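Progress report to the Hasari small grants office, September
Prepared by Sibel Kahraman, Tidgate Repair Room

Dear colleagues,

In this period we worked on the second part of our plan, the small electrical goods. The first part (hand tools and fittings) is finished and I reported on it before the summer.

Spending until now is 1416 pounds. From this, 889 pounds went for the test equipment from Fedoruk and the rest for shelves, labels and insurance. The invoices are in the annex. Two payments are still open, and I expect both of them to be closed before the next report.

The work table stays in the same corner, between the patterned orange panels. The top has a lot of small scratches and white specks now. I asked for a price to sand and oil it, but I would like to wait with this until the winter, when we have fewer visitors.

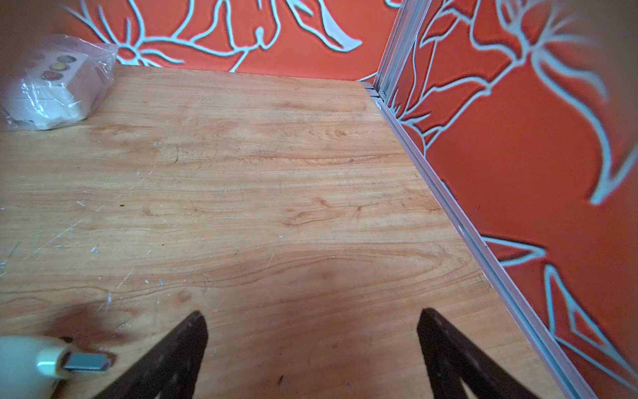
The price came from a joiner in Kallville and it is lower than I planned in the budget. If you agree, I would move the difference to the line for spare parts, where we are short. Please let me know if this needs a formal request or if an e-mail is enough.

About the sorting rules I can report good progress. Plugs and adapters were always mixed together in one drawer, and people lost much time with searching.

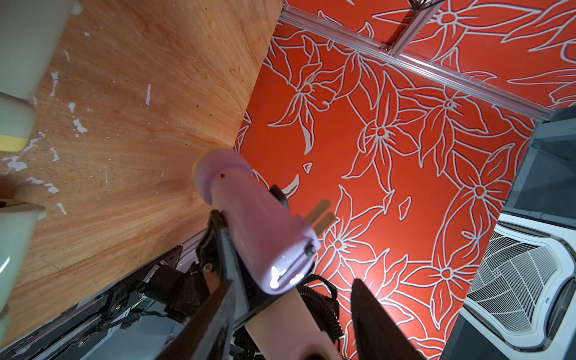

We now sort the plugs first by the type of pins and only after this by colour. Colour alone was not a good system, as the donated pieces come in every shade. A lavender plug with two flat prongs, for example, goes with the other flat two-pin ones and does not get a place of its own. Any screw in the body must be checked before the piece goes in the drawer. The written rules are one page long and hang by the door.

What is not yet done: the list of stock on the computer, and the evening course on safe testing. For the course I still look for a teacher with the right certificate.

With kind regards,
Sibel Kahraman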